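August 2024

Open day notes, writing up same evening before I forget it all. Sorry for the order, there isn't one.

Doors at ten. Mei-kuen on the front desk and the talk, me on the bedroom setup, Omia team in the kitchen with the drawer and the mugs. Plan was groups of 6 through each room, ten minutes a group. It held until lunch and then it did not. By two o'clock people were wandering in from the corridor side and I gave up and talked to whoever was standing nearest.

Name badges: 34 handed out. Plus kids, who didn't want badges, they wanted the stickers.

Bedroom. Made the bed up properly the night before, then unmade it, then Mei-kuen said it looked like a hotel after a fire alarm and to leave it. So left it. Duvet at one side, cushions up by the wall, clear sheet for the clothes. Showed three things on a loop: pick up folded jeans and put down again, flatten a T-shirt, move a cushion. Wanted to do the duvet too. No time, and it's a two-person job anyway with the hand-held.

Started every group the same way. Hold up the gripper, squeeze it, open it, say this is how we teach the arm – we do the chore by hand with the same fingers the arm has, the camera records it, the policy learns from that. Then straight to the jeans. Much better than the old way where we did slides first. People lean in as soon as something gets picked up. Skip the slides next time, all of them.

Jeans notes. Folded edge is the place to go. If you come in with both fingers outside the fold and close slowly you get the whole stack. If you come in at the waistband with one finger on top it wants to peel the upper layer and leave the rest. Did it wrong on purpose for a couple of groups, since they learn more from that, then did it wrong by accident for one group and pretended it was on purpose. Denim is forgiving, it keeps its fold. The T-shirt is a different animal. Every visitor assumed the jeans would be harder because they're heavy.

Blue pads: the ridged ones are good on denim. I had the smooth ones on for the first group and kept getting slip when I lifted, changed over between groups, fine after that. Lam sent us two sets and I've now worn the corner off one. Ask for more. Also ask whether they do a softer one, I want to try it on the knit stuff.

Dark jeans on a white sheet is a lovely easy case and I said so to everybody who asked, which was a man in a cycling helmet and nobody else. We need black on navy, grey on grey, the stuff people really have in a heap. Put it on the list for next collection week. Also jeans with the pocket side up vs. down, I don't think we've been varying that at all.
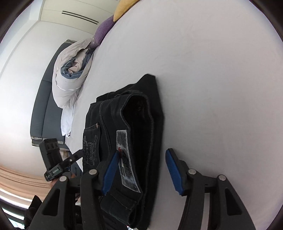
Folded jeans, back pocket and waistband side up. Blue ridged pads.

Let visitors have a go from the third group on. Should have done it from the first. Rules: one hand on the handle, other hand behind your back, no leaning on the bed. Observations, while I still have them –

Grown-ups squeeze way too hard. They treat it like barbecue tongs. The kids were gentler, and slower, and got cleaner lifts. One girl, eight or nine, did the jeans four times in a row and asked why we didn't just pick up the pile from underneath. Tried it after she left. Works if the sheet is tight. Doesn't if it isn't, you take the sheet along with it. Worth a proper session.

Everyone looks at the gripper from above and nobody bends down to see how far the tips are from the mattress. So they push into the bed. Same mistake our new people make in week one. Could put a strip of tape on the finger at the height you should stop. Cheap. Try it.

Left-handed visitor had real trouble with the handle, said the trigger was in the wrong spot for his thumb. Took a note of it, I've heard that before from our side too. Pass to Lam.

Questions that came up more than once:

Can it do my laundry? No. It can do part of one step of your laundry, on a good day.

How many times do you have to show it? Told them we'd got 1716 demonstrations on folded clothes so far. Big gasp each time. One retired teacher asked how many of those were any good and I said we were still going through them, and she gave me a look I remember from school.

Why not just use a glove? Fair question. Answered badly. Mei-kuen has a better answer (the arm doesn't have your fingers, so don't show it yours) and I'm stealing it.

Does it record us in our homes? Only with sign-up and you see everything before it leaves the house. Need this printed on a card. I said it slightly differently each time and that's not good enough for that question.

What happens if it drops something? It drops it. We pick it up.

Kitchen. Only got in there twice. Omia had the drawer demo running on the real arm and it drew the bigger crowd, no surprise, it moves by itself. Drawer stuck once, someone had left a spoon sideways. They recoverd well, just talked through it. Liked that they had a chalk line on the floor for where to stand. I had a strip of masking tape which was gone by lunch, on the bottoms of shoes I suppose.

The talk. Mei-kuen did it 2 times, second one much better. She cut the history part and opened with the failure clips. Laughing early helps. Somebody from Plarnow sat in on the second, took a lot of pictures of the slides, asked at the end if they could come back with their own clothes. Told them yes in principle. They do rental workwear so it'd be stiff cotton, coveralls, zips. Would be really useful data. Mei-kuen has the email.

Pikeck people came late, stayed long, wanted to know about mounting and cable routing and not about clothes at all. Good chat. They say a short strain relief at the handle would stop the connector working loose. We've been fixing that with tape since spring. One of them drew it on the back of a program, it's pinned over my bench, don't throw it out.

Things that went wrong, for whoever does this next:

Battery swap in the middle of a group. Swap at the change-over, every change-over, doesn't matter what it reads.

Curtain. Sun came around after lunch and I had to keep going over to pull it. Either shut from the start with the lamps on, or do the bedroom in the morning only.

Too warm with ten people in there. Group size should be four for that room. Kitchen can take the 6.

Ran out of stickers. See above re: kids.

No spare T-shirt. The one I had got a coffee hand-print on it and I did the last hour with it folded so the print was inside.

Didn't log any of the visitor tries. Kicking myself. Consent form would have to be sorted first, but even just a tally of lift / no lift would tell us somthing about the handle. Do a sheet on a clipboard next time.

To do this week
– tape mark on finger, try two heights
– email Lam: pads, soft pads, left-handed trigger
– privacy card, one side, big print. Mei-kuen to check wording
– reply to Plarnow with possible dates
– build Pikeck's strain relief, just one, see if it survives
– dark-on-dark clothes, raid the donation box
– from-underneath pickup, tight sheet vs. loose sheet
– wash the T-shirt

Packed down by six thirty. Bed still needs stripping, I'll get it in the morning.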